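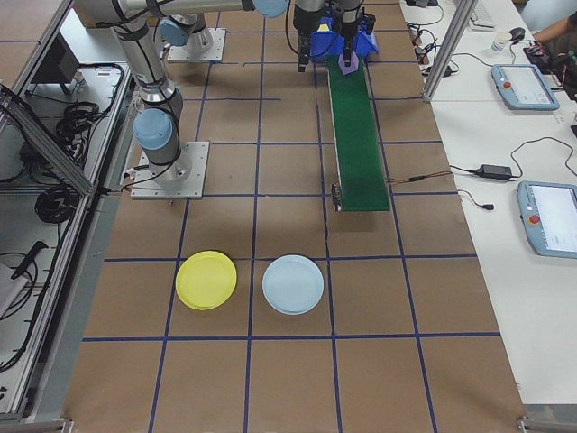 The long table at Skitside, papered and taped, with the yellow and blue plates out.

Call for Participants: Table Setting and Sorting Sessions at Skitside

Hello, neighbors! We're looking for people who like putting things where they belong (and people who don't, we want you too) to spend a morning or an afternoon with us this September. The sessions are part of Nirnura, our study of how folks lay out plates, blocks and other small household things on a shared table, and how they explain to one another where everything should go.

You'll be working over brown kraft paper marked off in squares with dark blue tape. The squares give everybody a common way of talking: "one over from the yellow plate," "same row as the blue one," and so on. First you'll fill out a short form about how you set the table at home. Then you'll get a set of layout cards and talk a partner through them while they place the pieces, and after a break you trade places. There's tea, coffee and usually something baked, and you're welcome to linger over it!

Each session runs 2 hours, starting at 9:30 a.m. or 1:30 p.m. You'll receive a $305 gift card from Yüksel, the housewares shop downstairs, once you've finished the full set of 2 sessions. If you can only make one, please do still write to us, as we keep a short list of fill-ins.

You should be 18 or older and comfortable chatting in everyday English. You don't need to be tidy, artistic or good with puzzles. Glasses are fine, left-handers are very welcome, and you can sit or stand as you like. If you'd like to bring a friend or a spouse as your partner, put both names on the same sign-up and we'll do our best to keep you together.

We're in Room 369, on the third floor, and the elevator is just to the left of the Yüksel entrance. Street parking is easier in the morning than after lunch.

To sign up, pick up a Proto form (that's our short first-round questionnaire) at the Skitside front desk, or ask for one by phone and we'll mail it to you. Please write down which start time suits you and a good number to reach you in the evening. We'll call you back either way.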